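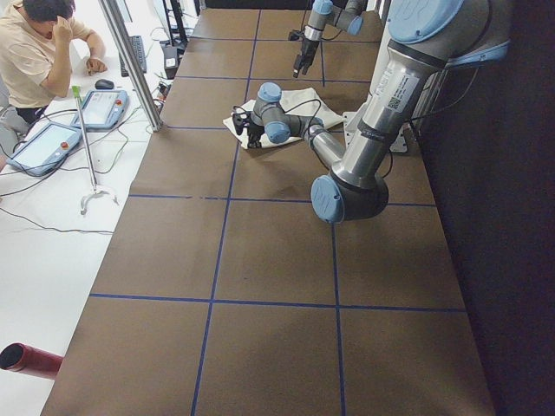 Home News Business Sports Opinion Classifieds

Two-arm folding kit now on offer to Hodell laundries

Print | E-mail

December 2019

HODELL - Small laundries and uniform shops can now put their names down for a robot that folds T-shirts. Bunano, a two-arm kit from Skarico, went on the company's order list this week. Rental only to start with. No outright sales until spring at the earliest.

The price is $700 a month. That covers both arms, the grippers, two control pendants and a phone line staffed during shop hours. It doesn't cover the table. Customers supply thier own, and Skarico sends a sheet with the measurements.

"People ask about the table first, every time," said Antonina Kovalchuk, who runs the rental side. "Any solid table. Flat, doesn't wobble. We cover it in brown paper and tape it out and you're most of the way there."

The tape is plain blue masking tape, laid in a grid. Kovalchuk said the lines are for the person loading shirts as much as for the setup crew, and that customers will get a spare roll.

Bunano does one garment for now, the plain short-sleeved tee. White or light colors preferred. Polo shirts are being worked on, collars are a headache. Towels were in the first brochure and have been taken out of the second. Anyone still holding the first brochure should ignore page 3.

Skarico's own people call the hard part "the pile." A shirt laid out flat is one job, a shirt dropped in a heap is another, and the kit has to find an edge before it can do anything else. Expect the fold to be quick and the finding to be slow, Kovalchuk said. She would not give a seconds-per-shirt figure for print. Asked twice.

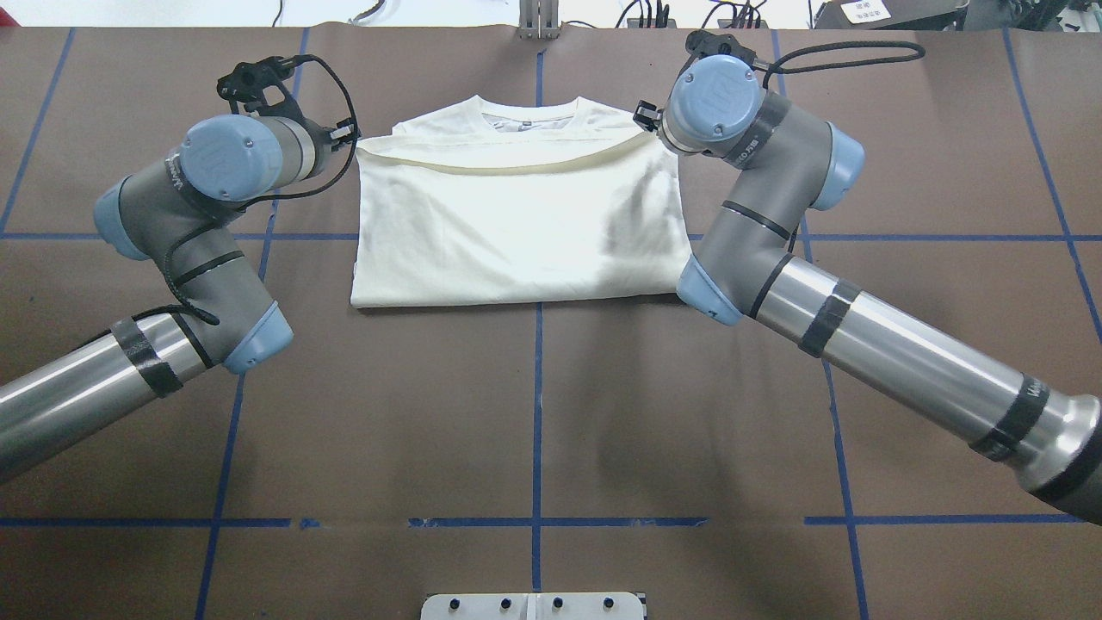 By Beryl Sedgwick
Business Reporter

A finished shirt comes out as a rectangle, collar at the top. Shops that want a different fold, thirds for instance, or a narrower one for shelf boxes, have to ask before installation. Changing it later is a service call and gets billed.

Mousavi Linen & Uniform on the east side had a kit on trial in the fall and kept a paper log next to it. By the end of the trial the log showed 814 shirts folded, not counting the ones a worker had to pull and redo. Those got their own column. Owner Houda Tawfik wouldn't share the second number but said it was "not small in the first week and a lot smaller after."

Her verdict, so far: good for the dull part of the afternoon. Not a replacement for anybody.

"I still have the same crew. They fold the hotel things, the fitted sheets, the aprons with the strings. Nobody was fighting to do the T-shirts," Tawfik said.

Her complaints: the arms need more room than she planned for. She moved a rack and lost a walkway. The cables from the pendants need somewhere to go or they spread all over the desk. And the paper tears, so it has to be changed, and when the paper is changed the tape has to go down again. First time took her staff a whole morning. Skarico now leaves a marked stick with each kit to speed that up.

She has not signed for January yet. Wants to see a price for six months.

Installation takes a day, plus a half day of training for up to four people. Both pendants carry a red stop button and Skarico wants them kept where the person at the desk can reach them. Training starts with the stop buttons and nobody gets to touch anything else until everyone has used one. There is a short written test at the end. Horácio Meireles, who does most of the installs, said it can be retaken.

Meireles also asks for a wall or a curtain behind the arms if the shop has one, darker the better. Bright windows on that side have been a nuisance on two installs.

A person has to be in the room while the kit runs. It's in the contract. Shops hoping to leave it going overnight will be dissapointed, and Meireles said he gets that question on almost every visit.

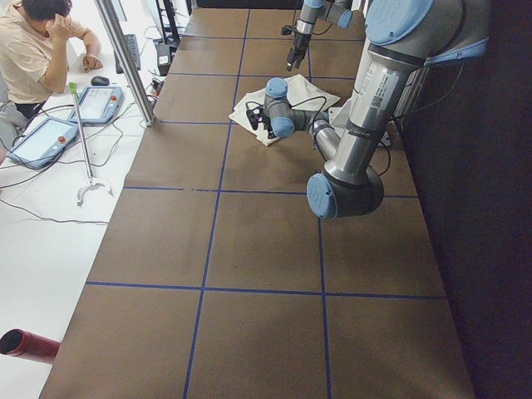 HODELL LEDGER - BUSINESS DESK

Not everyone is sold. Hélder Matos, who has a wash-and-fold counter near the bus station, looked at the kit at Skarico's open day and left without a brochure. His bags come in mixed. Socks, jeans, kids' stuff, one or two tees. Sorting out the tees to feed a machine would take him longer than folding them, he said.

"If I did team shirts or a print shop, sure, maybe I'd try it," he said. "Seven hundred a month is a person's hours for me."

Print shops are in fact where a good part of the interest is coming from. Of the 22 names on the waiting list as of Monday, Kovalchuk said more than half print shirts and only a handful wash them. Blank and freshly printed stock is all one cut and arrives in stacks, easier on everybody. Printed shirts have to be fully cured before they go near the grippers. Skarico won't cover smudged prints.

First kits go out in January, in the order the names came in. Shops outside the county pay mileage on the install. Minimum term is three months, with 30 days' notice after that. Damage to the arms is covered under the rental, damage to the table isn't. Grippers are treated as wear parts and swapped free.

The open day will be run again for anyone who missed it. Bring your own shirts, Kovalchuk said - clean ones. The demo table is in the back, use the side entrance, parking is tight before noon. Call Skarico's front office to hold a spot.

Print | E-mail

Related items
- East side linen firm adds second delivery route
- Skarico open day draws print shops from three counties
- Bus station counters get new leases
- Letters: What happened to the shoe repair on Main?
- Uniform rental prices to rise after the new year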